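The Sponge Shelf

Ten past four and she's still not happy with the orange one.

"It's leaning," says Natalina. From the stool, over the glasses. Hasn't got up in an hour.

It's a sponge, Zia. Sponges lean.

I don't say it. I say ok and go back down on my knees on the white floor, which I mopped at lunch and which already has my knees on it, two grey moons. Forty degrees outside. The fan going round like it's being paid by the turn.

So. The shelf. Yellow sides with rounded tops, a pink board, a blue board under it. She had it made for the old shop, Trisham Street, before the rent went silly, and when the old shop went the shelf came home with her on the 301 bus. On her lap, she says. On her lap with a blanket over it like a baby. I have heard this story with the blanket and without it, and once it was a taxi.

Now there's a new shop, or there's half of one. Back half of a place in Clarkbridge that used to do curtains. The birds came with it, the wallpaper I mean. Bullfinches, pinecones, branches going everywhere. I wanted to paint over them. Natalina looked at me like I'd suggested cooking them.

Rent 494 a week. Shop opens tomorrow. Man from Halim coming at 6 tonight to see if he wants to put his brushes and dishcloths in with us, split the rent, split the power. If he says no then I don't know. Then we're a sponge shop. Just sponges.

"The pale one," she says. "Stand it up. No, up. Against the blue."

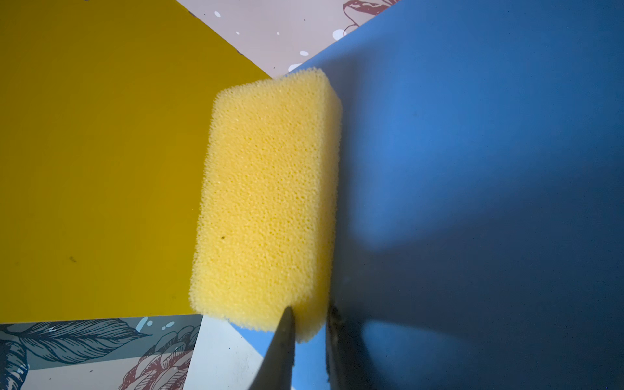 "There's a mark on it," I tell her.

"Where?"

"Down low. Tiny. Like a poppyseed."

"Turn it round then."

I turn it round. She makes me turn it back. Apparently the other side looks at people wrong.

Phone goes. Mum. I let it ring. It goes again and I pick up and say can't talk, sponges, and Mum says is she sitting down, is she drinking water, and I say yes and yes, and look over and the glass is full right to the top and there's a fly doing laps of it. Hang up. Take the glass over. Stand there till she's had some.

"You're hovering."

"You're dehydrated."

"I'm Calabrian."

Which isn't an answer but you try and tell her.

Half past. I've done the pink shelf twice and she's undone it twice just by pointing. Bright one left, creamy one right. Then the other way. Then back. I said what's the differnce and she took her glasses off, cleaned them on her skirt, put them on again, all without looking at me once. You know you're in for it when the glasses come off.

"When your uncle was sick," she says.

Oh here we go, I thought. And then felt bad about thinking it.

"When he was sick I did the dishes every night at eleven. You couldn't get me to bed. I'd wash the clean ones. And I had this sponge, a horrible thing, grey, it was like a dead mouse. And one night I got a new one out of the packet. Yellow. And I stood there and held it and I thought, well. That's something nice."

Fan going round.

"That's all?" I said.

"That's all. I held it a while and then I did the forks."

She never told me that one. Thirty one years of Zia Natalina's stories and I thought I had the full set. I went and did something with the tape on the boxes so I'd have my back to her.

The boxes are from Grornen, the supplier. Good boxes, rubbish tape. A hundred of the plain ones, in theory, but the docket says 100 and the box says assorted and when I ring them it's a recording of someone being very sorry. So I'm pulling out whatever comes. Scourers. Round edges, square edges. A shape like a cog, with a hole in the middle, who is that for? Somebody with a lot of bottles maybe. A customer will know. Natalina says there's always a customer who knows what a thing is for and you should let them explain it to you, even if you know. Especially if you know.

She taught me that when I was nine, in the Trisham Street shop, me on a milk crate behind the till. A man spent ages telling her how to use a bottle brush. She said is that so. She said well I never. He bought four.

Quarter to five. Moved on to the corner. She wants the mixed ones together, in a row, tall to short, "like a family at the beach". Orange, then the green, then the little white fella tucked in at the end. 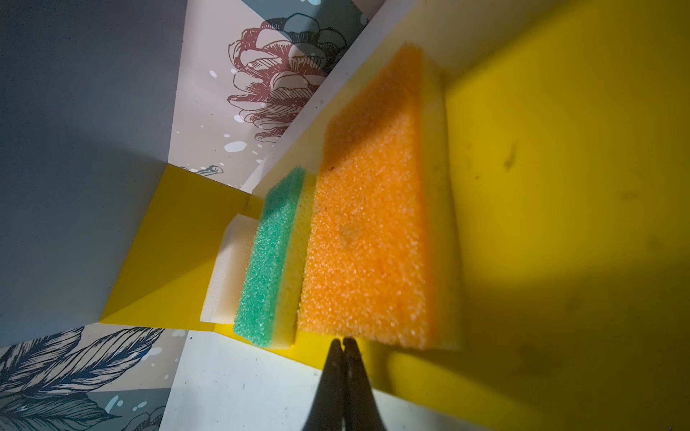
"The white one looks cold," she says.

"It's forty degrees."

"He looks like nobody invited him."

"You said tall to short!"

"I did say that." Long pause. She's really thinking about it, hand on her chin, like it's chess. "Leave him. Somebody will feel sorry and buy him."

There's dirt on the yellow, I noticed, little smudges, one long dark one. I licked my thumb and had a go. Didn't shift much. And then I'm crouched there, in a shop with more sponges than sense, cleaning with spit. Natalina started laughing first. She's got a laugh like a drawer of cutlery coming open. I had to sit down on the floor.

"Use a sponge!" she says. Can't breathe. "Morena. Use a sponge!"

"They're stock!"

"Use the stock!"

Took a while for that to wear off. It'd go quiet and then one of us would make a noise.

Then it was twenty past and not funny. I hadn't swept the front. I hadn't put a price on a single thing. The sign had one screw in it. I'd eaten nothing since a peach. I found the chips in my bag, flattened, and had a handful standing up, and looked for somewhere to put them that wasn't the counter, wet paint on the counter, and not the floor, and in the end just shoved them up on top of the shelf at the back.

"Not there," says Natalina.

"Two minutes. I'll move them."

Did the front. Did the sign, second screw anyway, third one's gone to God. Wrote prices on bits of card and my sevens looked like ones so wrote them again. Natalina got up off the stool at last, you hear her knees before you see her move, and went and stood by the window with her handbag on her arm like she was catching a train.

"What if he doesn't like it," she says. To the glass.

I had the broom. I didn't know what to do with the broom.

"Then he's an idiot."

"He's got a good business. He's not an idiot."

"Then he'll like it."

She nodded. I don't think she was nodding at me. There's a card in her handbag, I've seen it, from the old shop. Opening day, everyone's names on the back, my uncle's at the bottom in that spidery writing, and mine next to it in purple texta. She had the clasp open and her hand in there. Just her hand in there, holding on to whatever it was.

A car went past slow. Not him. A lady with a pram looked in, kept looking, walked on, came back.

"Are you open?"

"Tomorrow," I said.

"Yes," said Natalina.

So the lady comes in, pram and all, straight over my clean bit. Goes to the shelf. Picks up the cog one. Turns it over, pokes her finger through the hole, and her whole face changes.

"Oh these are brilliant," she says. "You know what you use these for?"

And my aunt, who'd been at the window looking about a hundred and ten, puts down her handbag. Comes across the floor. Folds her hands.

"No," she says. "Tell me."

It went on for a bit. Jars came into it. The baby slept through it. I stood there holding the broom, watching Natalina say is that so, and well I never, and she wasn't even selling really, she just wanted to hear it. The lady bought two of the cogs out of the box and a plain yellow and paid in coins, and I didn't have a float, so Natalina gave her the change out of her own purse. Wrong change too. Too much. I saw it and I shut up.

Then the bell, which I'd forgotten we had.

He was early. Tall, sweaty, a box of dishcloths under one arm and his shirt stuck to him. He said hello, sorry, the traffic, is it a bad time. Looked at the birds on the wall. Looked at the sign with its two screws. Then he looked at the shelf for what felt like a week, and that's when I remembered the chips.

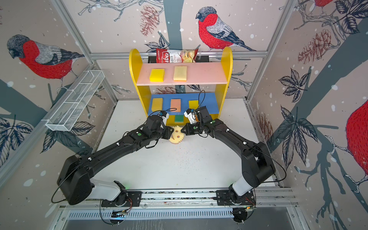 Pink shelf, blue shelf, chips on top.

"Are those spare?" he said.

I thought he meant a sponge. I thought, which one, the orange one? I said they're all for sale, I'll do you a price. He was pointing higher up.

"Only I haven't eaten," he said.

Natalina already had the stool out for him. She had a tea towel down on the window sill for a tablecloth. She told me to get the bag down, and get another glass, and find a bowl, Morena, we're not animals, and I went out the back where there's no bowl, there's never been a bowl, and washed out the paint tray lid.

When I came back in he was bent over with his hands on his knees having a look at the little white one in the corner.

"He's on his own a bit, isn't he," he said.

"That one's sold," said my aunt.

First I'd heard of it. She picked it up herself and put it in her handbag, in with the card, and did up the clasp.

They talked about dishcloths until the street lights came on. I put the card up in the window in the end, January 2025, opening, all welcome, with my ones that look like sevens. It was still up in April. Gone a bit yellow by then.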